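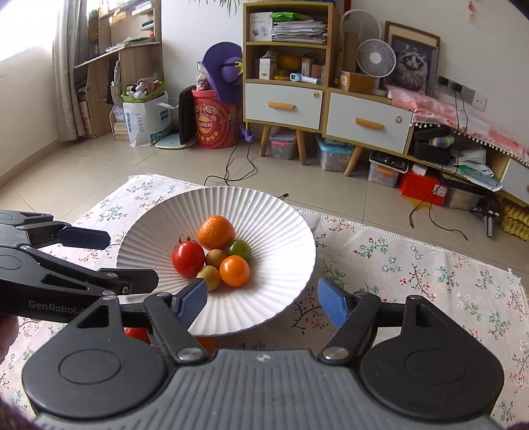
Leave the fruit on the table
Posted 9 February 2020

Most kitchens I go into now have no fruit in sight. There is fruit in the house, but it is in the bottom drawer of the fridge, under the salad, in the bag it was sold in. I think this is a mistake, and I think the remedy is a large dish in the middle of the table, with everything in it together.

I grew up with such a dish. My mother kept hers on a table that was also used for homework, ironing and bills, and it was moved for meals and put back afterwards. It was a wide thing from a shop in Putitz that closed years ago. I never heard anyone ask what was in the house to eat between meals. You looked at the table and you knew.

The argument for the fridge is that fruit lasts longer there. For some fruit that is true, and I will come to it. But lasting longer is only useful if somebody eats it in the end. In September I wrote down everything I threw away for four weeks, weighing it on the kitchen scales before it went in the bin. In the first two weeks, with the fruit in the drawer, I threw out 1139 grams. In the second two weeks, with the same shopping on the table, it was 264 grams, nearly all of it one bad melon. This was one household and one month and I don't claim more for it than that. It was enough for me to stop using the drawer.

What happens is simple. A mandarin on the table gets eaten by whoever walks past. A mandarin in the drawer has to be remembered first, and then dug out. Children will not dig. My husband will not dig either.

The shape of the dish matters more than people expect. A deep bowl hides two thirds of what it holds, and the fruit at the bottom carries the weight of the rest and goes soft where it touches. A wide, shallow dish with a broad rim lets you see nearly every piece. I prefer white, so that the colours show and so does any juice that has started to leak. Wire baskets let the air in, which is good, but they mark soft skins. I had one from Leclerc and gave it away after a summer of bruised peaches.
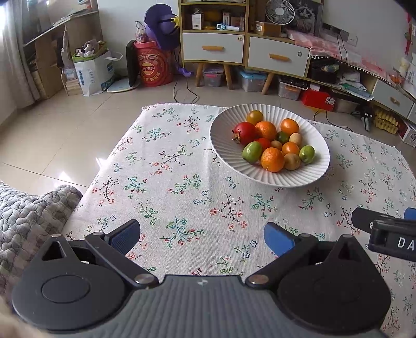
Then there is the matter of mixing. My neighbour Nurhan Yazıcı thinks each fruit should have its own place, and her kitchen has a row of small dishes along the windowsill to prove it. She is right that they don't all ripen at the same speed. Bananas and apples will hurry everything near them, and I keep bananas on a hook for that reason. But citrus and pomegranates sit together well enough, and tomatoes can join them if you are going to use them in the next day or two. A tomato left out of the fridge tastes of something. I have had people object to it on the grounds that tomatoes belong with the vegetables. They can object. It is round and it has a skin and it doesn't mind the company.

A mixed dish also changes what you buy. With separate bags the habit is to get a kilo of one thing because it is cheaper by the kilo, and then to be tired of it by the sixth piece. Now I buy two or three of several kinds. The loose fruit at the market costs me a little more by weight. I bought 562 grams of mandarins last week, a number I know only because the stallholder at Clillano reads the scale out loud to everyone, and that was plenty alongside the rest. Less of it goes in the bin, so I don't believe I am spending more.

I would put a cloth under it. This is partly looks. A table with a printed cloth and a dish of fruit on it needs nothing else, and I have never understood paying for flowers in February when oranges are in season. But it is practical as well. A dish that weighs a couple of kilos when full will scratch a table if it is pushed about, and it will be pushed about. Cotton washes. If the print is small and busy, a stain from a pomegranate is not the end of it.

There are things I keep out of the dish. Berries, obviously. Grapes in warm weather. Anything already cut. Pears I put in when they are hard and watch daily, and the moment they give at the neck they are eaten or they go in the fridge. I don't wash anything before it goes in, as damp skins spoil, and I turn the whole lot over every second morning while the kettle boils. That is all the upkeep there is.

Colette Pruvost wrote to me after my last piece on larders to say that a fruit dish is decoration for people with big kitchens. I don't accept that. Our table in the Plenwood flat was barely big enough for two plates, and we had a dish on it for six years – we lifted it on to a chair when we ate. It took up less room than the toaster, and was used more.

What she may have in mind is the sort of bowl you see in show homes, with lemons in it that are never squeezed. I dislike those as much as she does. A dish that always looks full and tidy is not being eaten from. Mine is often down to one lime and something wrinkled, and on those days I know to go to the shop.

If you want to try it, you don't need to buy anything. Take the biggest plate you own, the one that comes out for the Christmas bird, and empty the fridge drawer on to it tonight. Throw out what has to be thrown out. Put the rest where people sit down, and leave it there for a fortnight.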